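Green fingers, a small whiteboard, and a very long evening

10/3/21

I promised a few of you that I would write up the gripper comparison as soon as I had something worth saying, and then of course the summer went by and I had written two paragraphs and a shopping list. So let me try again, with a pot of tea and no more excuses.

For those who haven't been following along, I have been trying to decide between two hand-held grippers for my little tabletop project. One is the Linau, which I built up over several weekends in June, and the other is the Wutow, which Marjan Rashti very kindly let me keep on my bench for much longer than she had planned to. (Marjan, it is coming back to you soon. I even found the right screwdriver.) Both of them do the same basic job. You hold the thing in your hand, you squeeze, two fingers close, and a camera looking down over the fingers records what they do so that the arm can learn from it later on.

I started with the Wutow and I liked it right away. It is light, the trigger is smooth, and my wrist was still happy after an hour with it. But the fingers are narrow, and narrow fingers mean you have to be very sure of where you are going. I am not always very sure of where I am going! With soft things like sponges and rolled socks it made no difference at all. With anything thin and stiff, I kept coming in at a slight angle and the object would turn in the grip, and then I would have to put it down and think about my life for a minute before the next try.

The Linau is a chunkier tool. The finger pads are printed blocks, and the texture helps more than I expected it to. I had planned to sand them and then glue on some rubber, and I may still do the rubber part, but I'm glad I left the sanding alone. The weight is the price you pay. It came to 631 grams on my kitchen scale before the last round of changes, and you do feel that at the end of a long session.

Most of the comparing was done with a small whiteboard on stands, and I picked it because it is a pain. It is shiny, it is thin, and the corners are rounded, so the pads don't have much of a flat place to hold. If a gripper makes that pleasant, I figured, it will make most of my table pleasant.

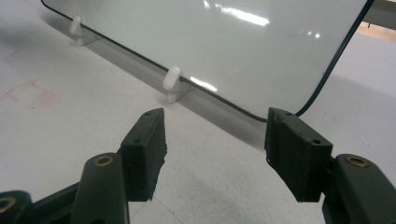
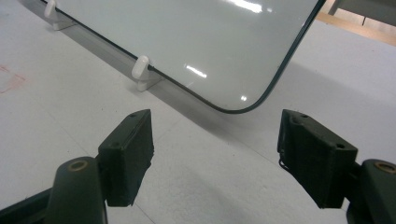

Dark green fingers and the whiteboard, as the gripper camera sees them.

The glare on that board deserves a few words of its own. To my eye, standing at the table, it was a nice clean white surface. To the camera it was a white surface with bright patches on it, and those patches slide along as you move your hand. I spent a whole evening on exposure because of this. I began with a shutter setting of 1/2000, which calmed the highlights down nicely and turned everything else into soup, and then I worked my way back from there in small steps. What I ended up with is a compromise. The reflections are still there, but the dark trim on the board stays crisp, and that trim is a big help when you need to know where a white thing ends and a white table begins.

I also tried both controllers, the Zoubi and the Honerum, with the Linau plugged in. The Zoubi is the friendlier one to set up – I had it talking to my laptop before the tea was ready. The Honerum took me most of a Saturday's worth of patience spread over several nights, and I had to read the same page of the manual nine times. Once it was running, though, the finger position readings were much steadier. My longest log from the Honerum has 1601 samples in it with no gaps, and I never got a run like that out of the Zoubi. It may well be my cable. I have been meaning to swap the cable.

So, where am I now? I'm leaning toward the Linau with the Honerum, which is the heavier gripper and the fussier controller, and I realize that doesn't sound like a glowing recommendation. If you have small hands or you plan to record for hours at a time, please try the Wutow first, and borrow one if you can. For flat, slippery, awkward things I just feel more relaxed with the big pads, and I make better recordings when I am relaxed.

Next up is a set of pads with the rubber on, and after that a matte board to see how much of my trouble was the shine. Marjan thinks I should try a diffuser over the lamp before I buy anything else, and she is probably right. If any of you have a favorite glue for putting thin rubber on printed plastic, leave me a comment, the last one I bought smelled awful and peeled off within the week.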